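**Review: the Zetadis rulebook for robot disassembly benches**, second edition, March 9, 2018

I bought this book for our small shop in Urkthorpe, where we take apart and refit desktop computers with a robot arm. It has 162 pages and a spiral back, so it stays open on the desk. My question was simple: can a person who is good with computers but new to robots use it and work more safely?

I read it with our bench in mind, a Dell tower on its side and gray holders to the left of it. 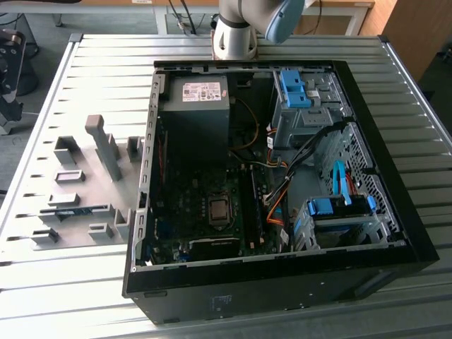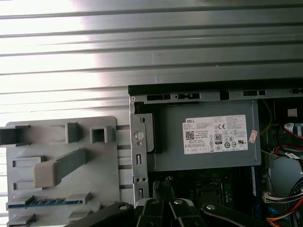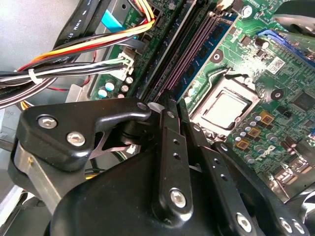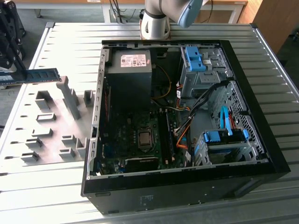 Memory is the part where I wanted the most help, and chapter 4 gives it. The rule is to write down the grip points for every module before the arm goes near the slots, and to keep fingers away from the gold contacts. The book also asks for one holder per part, each with a fixed place on the table, and it forbids a shared tray for "small things." At first I found this too strict. After a month of following it I agree with the authors.

The pages on cables are weaker. They say that all cables must be "suitably restrained," and then comes a drawing of a very tidy case. Old office computers are not like this drawing. I would like to know how near a finger may pass to a bundle of wires, and at which speed, and I did not find it.

Heloísa Fagundes disagrees with me on this point and wrote after reading my draft: I think you ask the book for a number it should not give. The distance depends on your gripper, your arm and how well you know your own camera. If they print a number, people will copy it and stop measuring. What I miss is a different thing, a clear rule on who may restart the arm after a stop. In our workshop any person could do it, and we had to write that rule ourselves.

She is right about the restart. I looked again and there is one sentence, in the appendix, in small print. For a book with "safe practice" on its cover this is too little.

Some other notes:

- The checklist for static electricity is very good. We copied it by hand and hung it near the door.
- The speed table has a mistake in the second column. Zetadis has a correction sheet, but you must write to them to receive it.
- The language is easy. Only the chapter on risk assessment made me use a dictionary.
- Power off, cord out, wait, then start the program. The book repeats this in every chapter, and I do not mind it.
- The log sheets at the end are too narrow for my handwriting.

I compared it with the Cinby guide, which costs less and is shorter. Cinby explains the emergency stop better, with a good plan for testing it each morning. But it treats the computer as one closed box, and for our work this is not useful. If your robot only moves whole machines from one table to another, buy Cinby and save your money.

For work inside the open case I recommend Zetadis, with a pencil next to it for the cable pages. The third edition is promised for June, and I have already sent them my questions about the speed table and the restart rule.

Maksym Bondarchuk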